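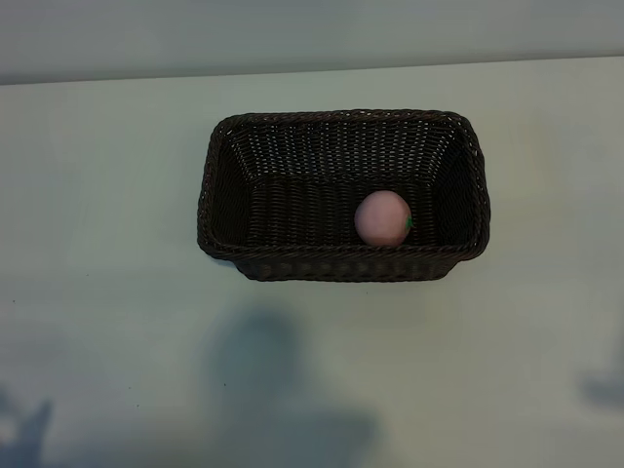 How Do You Make a Basket?

Hi, Kai Bauerfeind here! I love baskets. I have 4 of them next to my desk, and one is full of socks (don't ask). Today I want to tell you how sticks and grass turn into something you can carry apples in.

People were weaving baskets long before there were plastic bags or backpacks. They used whatever grew nearby — willow, reeds, palm leaves, even pine needles! Some baskets are made from plastic strands now, and those are woven in much the same way.

Over, under, over, under

Every woven basket needs two kinds of strands. The stiff ones are called stakes, and they stand up like fence posts. The bendy ones are called weavers. A weaver goes in front of one stake, behind the next, in front of the next, and so on all the way around. Then you push the row down snug and start another one.

Why doesn't it fall apart? Each strand is squeezed by its neighbors, and all that rubbing holds everything still. No glue!

The top edge is called the rim, and it's my favorite part. Sometimes it's a thick braid that twists like rope and goes right around the corners.

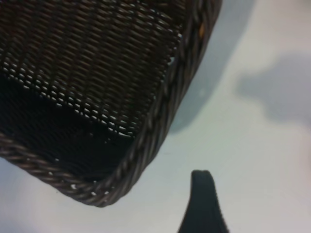

Try it with paper

Cut slits in a sheet of paper, but stop before you get to the edge. Cut some strips from another color. Slide the first strip over, under, over, under. Start the second strip the opposite way — under, over — and keep switching. Tape down the ends when your mat is full.

My first one came out super crooked, and I still use it under my juice glass.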